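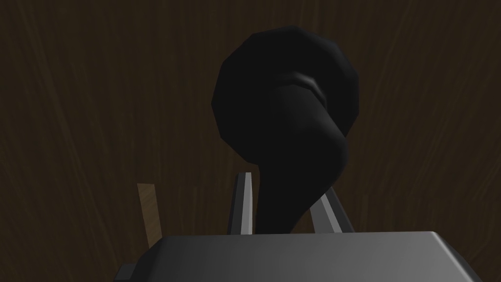 頭部が丸く、首が曲がった黒い形状。CG

# 曲木工場見学メモ(Śliwiński社、Garkmont)

2023年10月、Garkmontにある曲木部品メーカーŚliwiński社の工場を見学した。傘の柄、杖の握り、椅子の背貫など、曲げた木部品を完成品メーカーに納めている会社である。案内は製造技術担当のFathima Mollah氏、後半の乾燥工程のみTania Hettiarachchi氏に交代した。工場内は撮影不可のため、以下は手元の筆記による。聞き取れなかった箇所は空欄とせず、その旨を書いた。

## 受入れと木取り

原木は扱わず、製材所で粗挽きした板を購入している。樹種はブナが主で、注文によりトネリコとクリが入る。受入れ検査では節と目切れを見る。特に目切れは厳しく、曲げの外側に繊維の切れた面が来ると、ほぼ確実にそこから裂けるとのこと。板の端を割って繊維の通りを確かめる古い方法を今も併用していた。

木取りは鋸で割る班と、鉈で割る班に分かれている。後者は傘の柄の高級品に限られ、歩留まりは当然落ちる。割り材は繊維が端から端まで通るので曲げ半径を小さく取れる。ただし断面が揃わないため、曲げる前に丸棒機に通す工程が増える。丸棒機の刃は交換直後が最も毛羽立ちやすいという話だったが、理由は聞きそびれた。

含水率は曲げる前の段階で管理する。人工乾燥で乾かしすぎた材は、蒸しても伸びが戻らない。購入仕様書では天然乾燥材を指定しており、屋根だけの置場に桟積みしてあった。桟の位置は上下で揃え、木口には割れ止めを塗る。割れ止めの色で入荷月を分けており、見学時に曲げていたのは9月入荷分であった。

## 蒸煮

蒸煮釜は2基。圧力をかけない常圧式で、扉の下から常に少量の蒸気が漏れている。密閉しないのは設計どおりで、凝縮水は釜底の勾配で抜く。材は網棚に間隔を空けて並べ、木口を扉側に向ける。

蒸煮時間は断面寸法から決めるが、表の数値は社外秘とのことで見せてもらえなかった。長く蒸すほど曲げやすくなるわけではなく、過ぎると内側の面に皺が出る。見本として皺の入った不良品を手に取ることができた。圧縮側の繊維が座屈し、爪がかかる程度の段差が並んでいた。塗装してもこの段差は消えない。

## 曲げ

釜から出して型に固定するまでが早い。作業は二人一組で、一人が帯鉄を当て、もう一人が型の軸を回す。帯鉄は外側の伸びを抑えて中立面を外側へ寄せるためのもので、両端に材の木口を受ける止め金具が付く。木口と止め金具に隙間があると帯鉄が効かない。そのため楔を打って詰めるが、詰めすぎれば内側が潰れる。この加減は文書化されておらず、新人は端材で練習する。

型はアルミ鋳物と積層材の二種類があった。鋳物型は量産品、積層型は小ロット用。小ロットの下限は500本と聞いた。それより少ない注文は、既存の型に合う寸法であれば受けるという。

鉤形の柄では、半円を過ぎて先端がわずかに戻る部分が難所になる。曲率が変わる点で帯鉄が浮きやすく、そこに小さなクランプを足していた。先端の余長は曲げた後に切り落とす。余長を短くすれば材料は助かるものの、梃子が効かず作業者の手首に負担が出るため、以前の長さに戻したとのこと。変更の時期は不明。

曲げ工程での破損率についても尋ねたが、樹種と等級で差が大きく、まとめた数字は出していないという回答だった。破損品は短く切って栓や楔に回し、残りは釜の燃料にする。

## 型付け乾燥

ここからHettiarachchi氏の説明。曲げた材は型または拘束金具に付けたまま乾燥室に入れる。乾燥室はFarow製で2室あり、室温は約67℃で運転している。記録はMiticoというソフトで取り、紙の日報も並行して残す。紙を残しているのは、取引先の監査で現物の署名を求められることがあるためだそうである。

金具から外すと、どの材もいくらか戻る。この戻り量を見込んで型の半径を小さく作ってあるが、同じ板から取った隣同士でも戻り方が違う。外した後に養生棚で置き、板ゲージに当てて選別する。ゲージは合板に輪郭を切り抜いた単純なもので、合格、再拘束、不合格に分ける。再拘束は一度だけ行い、二度目は不合格扱いとする。

養生棚の湿度については質問したが、機械の音で答えを聞き取れなかった。棚の近くに加湿器があったので、何らかの調整はしていると思われる。

## 仕上げと塗装

研磨はベルトと手作業の併用。曲げの内側はベルトが入らず、細い研磨布を両手で引く。粉塵は床下のダクトに吸っており、室内は想像より静かで空気も悪くない。

黒の仕上げには染色と塗りつぶしがあり、価格表では別品目になる。染色品は木目が残るので選別の基準が上がる。艶消しの塗りつぶしは木目が隠れる代わりに、指の跡と擦れが目立つ。出荷時は一本ずつ薄紙で巻き、曲がり部分だけ二重にしていた。箱の中では向きを交互にして詰める。

## 所見と未確認事項

工程間の滞留は養生棚に集中している。曲げの能力を上げても、棚が増えなければ出荷量は変わらない配置である。Mollah氏も同じ認識で、置場の一部を棚に転用する案があると話していた。

次の点は確認できていない。

- 帯鉄の材質と交換時期
- クリ材のタンニンと帯鉄の接触による変色への対策
- 養生棚の湿度条件
- 塗料の種類(見学時は塗装室の窓越しのみ)

クリ材の変色については、後日Mollah氏からメールで回答をもらえることになっている。受領次第、本メモに追記する。

工場へはGarkmont駅からバスを利用した。終点から正門まで坂道で、歩道は片側のみ。安全靴は受付で借りられるが、大きいサイズの在庫が少ないので持参した方がよい。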